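Narkbridge Makers newsletter
11/04/2019

What went wrong with the bagging job

Several of you have asked why the Lammont arm has had a red tag hanging off it since the last open evening, and I promised I'd write it up properly, so here goes. It's a bit long (sorry) but I think it's worth having the whole story in one place before the rumours get any better than they already are.

Some background for newer members. Soriano, the packing firm on the other side of the yard, asked us last July whether a small arm could take over one of their dullest jobs: picking up a little clear bag with the goods already in it, putting it in a plastic tub and going back for the next. We said yes far too quickly. Boxes and bottles we can do all day long. Bags are floppy, shiny and never the same shape twice, and our camera hates all three of those things.

Still, we got there, more or less. The program is called Ketura and it learns from recordings of people doing the job by hand, so a fair few of you have spent an evening at the black table in the tiled room, picking things up and putting them down again. Thank you! By the start of spring the arm was managing 91 bags out of every hundred and I was going round telling everyone who'd stand still.

Then came the fault. I was at the bench changing a tub over, with the arm paused, or so I thought. I had disposable gloves on. The arm woke up, came across at full working speed and closed on the loose fingertip of my left glove. It took the glove clean off and set it down in the tub, very neatly, exactly as it would have done with a bag. My hand was fine. I sat on the floor for a bit.

Two separate things had gone wrong. The first was the pause. Our pause button only told Ketura to stop sending new moves, and if the camera saw a fresh bag the program cleared the pause by itself and carried on. That line was put in months ago to save us walking over to the keyboard during testing, and it never came out again. I know exactly who put it in, and it was me.

The second was what the program thought it was looking at. Thin clear plastic next to more thin clear plastic is about as hard as it gets, and most of our recordings have gloves and bags on the table together, often touching. We'd never labelled the gloves as anything. As far as Ketura was concerned, a pale crinkly edge was a bag and a bag was there to be picked up.
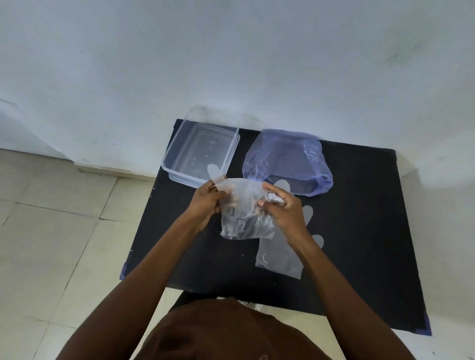
Lammont wrote back to say that a software pause should never be treated as a safe state on any of their arms, and that the only thing we should trust with hands on the table is the stop circuit, with the power to the joints off. They also asked, quite politely, whether we'd read page 15 of the manual. I have now. It's all there, in a box, in bold.

So, what's changed? The self-clearing line has gone. Pause now drops the power, and you have to turn a key to bring it back, and the key lives on a hook by the door where you can't reach it from the bench. The gripper force has been turned right down as well. We've started going back through the recordings and labelling every glove we can find, which is as much fun as it sounds, so if you've a free evening and a high boredom threshold do come along. I'll bring biscuits.

Speed is the other thing. With the new limit on, each bag takes 9 seconds, and Soriano would like it quicker. I've told them they can't have it yet. They were very decent about it, though I did get the story of the carton press they bought in 1974 which had no guard on it whatsoever and which everybody was apparently very fond of.

The red tag stays on until two of us have run through the stop test together and signed the sheet. Until then please don't power the arm up, even just to show a friend, and please don't borrow the key. The small arm by the window is fine to use as normal, but its camera cable is a bit loose at the plug end, so go gently with it.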